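Section 4: Running the demo station on open day

Station runs the Tully sim on the big screen. Doors open at 10, have it up by 9:30.

1. Power on the Erkaro PC. Log in, start Trulova, load scene 79.
2. Pick the gripper view. Fingers should come up open. If not, press Home once and wait.

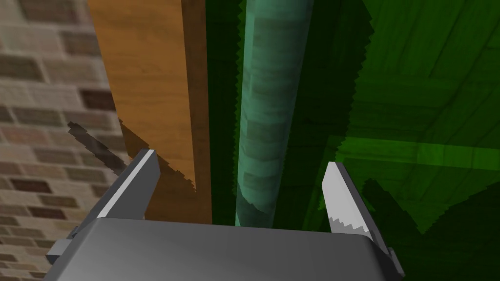 Fig. 4-1. Gripper view, fingers open either side of the green cylinder.

3. Let the visitor have the controls. Speed at 80 max. Kids will ask for more, no.

Caution: don't unplug the hand controller mid run. Whole thing hangs.

4. Between visitors, hit Reset and check the gripper view again. Nothing in the fingers.
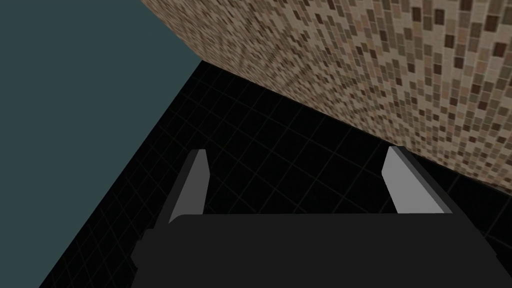 Fig. 4-2. Fingers apart and empty, tiled wall behind.

5. Switch to body view (F4). Both arms shoud be in sight, with the door ahead.

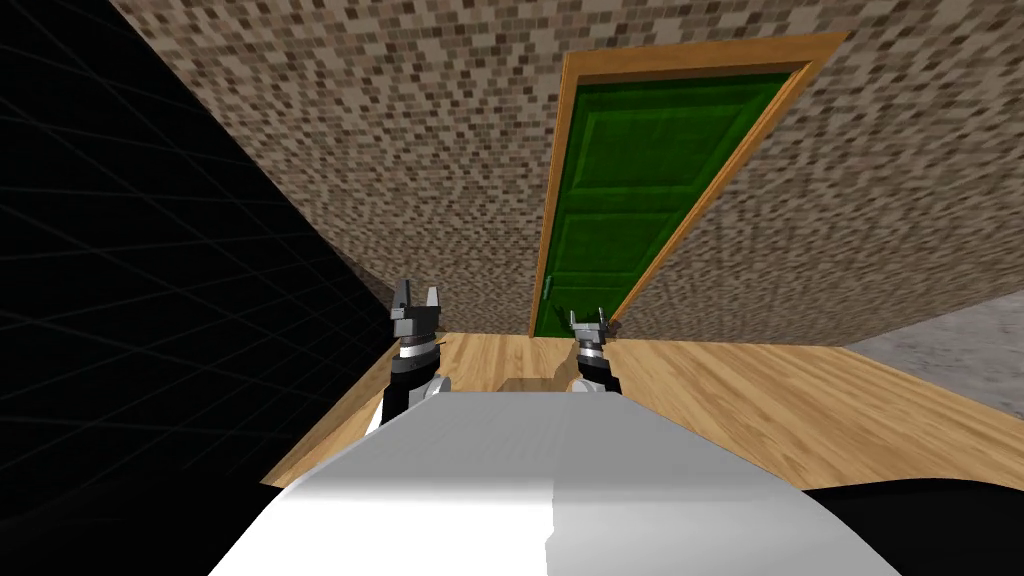 Fig. 4-3. Body view. Both grippers empty, green door in the tiled wall.

Note: the tilt is the view setting. Leave it, changing it wipes the saved poses.

6. Bring both arms to the start pose and hold there til the group is ready.

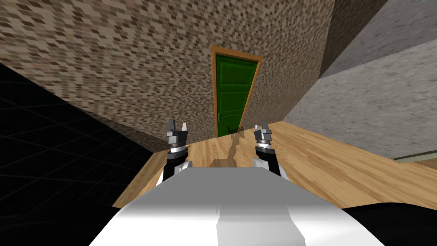 7. Talk first, then drive. Keep it short, next group is waiting in the Nerden hall.
8. Log stops at 1,655 entries. Export at lunch and clear it, or teh afternoon runs wont save.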